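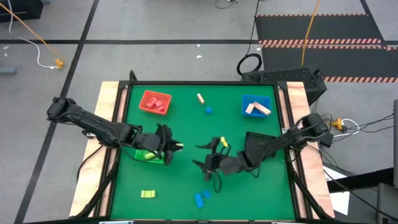

Über uns

Wir sind Kostmont, eine kleine Werkstatt in Panivholm, und bei uns dreht sich alles ums Sortieren. Bausteine nach Farbe in Körbe legen, auskippen, neu anfangen: Das klingt nach wenig, und trotzdem können wir uns stundenlang darüber unterhalten, wie hoch ein Korbrand sein darf, damit auch kleine Hände gut hineinkommen!

Angefangen haben wir mit 2 Kisten voller Holzklötze und einem alten Küchentisch. Die ersten Farben waren Rot und Blau, dann kam Gelb dazu und schließlich das Gelbgrün, über das wir uns im Team bis heute nicht einig sind (die einen sagen Limette, die anderen Erbse). Inzwischen steht unser Sortiersatz Clernar in mehr als 60 Kitas, Schulen und Förderwerkstätten, und wir freuen uns über jede Rückmeldung, die von dort kommt.

Zu Clernar gehören Bausteine in verschiedenen Längen, manche farbig, manche naturbelassen aus Holz, und farbige Körbe zum Einräumen. Wer mag, sortiert nach Farbe. Man kann aber genauso gut lang und kurz trennen oder die Holzklötze aus einem bunten Haufen heraussuchen. Eine Gruppe hat uns geschrieben, dass sie absichtlich alles »falsch« einräumt und dann die Fehler sucht. Großartig, das steht jetzt auch im Begleitheft!
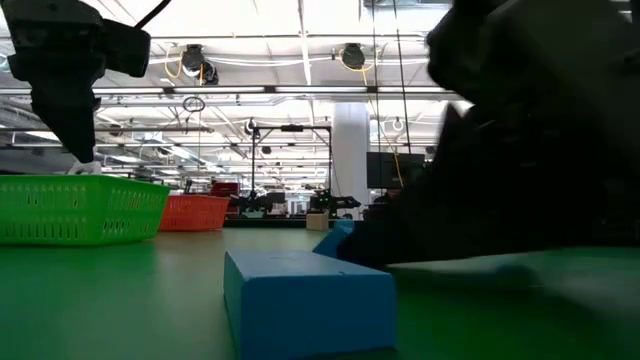
Blauer Schaumstoffblock auf grüner Fläche, dahinter Körbe in Grün und Orangerot.

Besonders gern probieren wir Materialien aus. Schaumstoff fällt leise und liegt leicht in der Hand, Holz klackert schön und bleibt auch hochkant stehen, wenn man ein bisschen Geduld hat. Bei den Körben mögen wir die gelochten am liebsten: Man sieht von der Seite, ob noch etwas drin liegt, und nach dem Auswaschen läuft das Wasser gleich ab. Die Körbe bekommen wir von der Firma Obeidat, mit der wir seit 10 Jahren zusammenarbeiten und die bei jedem neuen Farbwunsch tapfer mitmacht.

Unsere Werkstatt könnt ihr besuchen. An 4 Nachmittagen im Monat ist der Probiertisch für Gruppen gedeckt, anmelden geht über das Kontaktformular. Bringt gern eigene Fundstücke mit, Korken, Deckel oder Knöpfe, denn sortieren lässt sich fast alles. Im Oktober zeigen wir dann die neuen, flacheren Körbe, an denen wir gerade sitzen. Ob das Gelbgrün bleibt, dürft ihr mitentscheiden: Die Farbkarten liegen am Eingang aus.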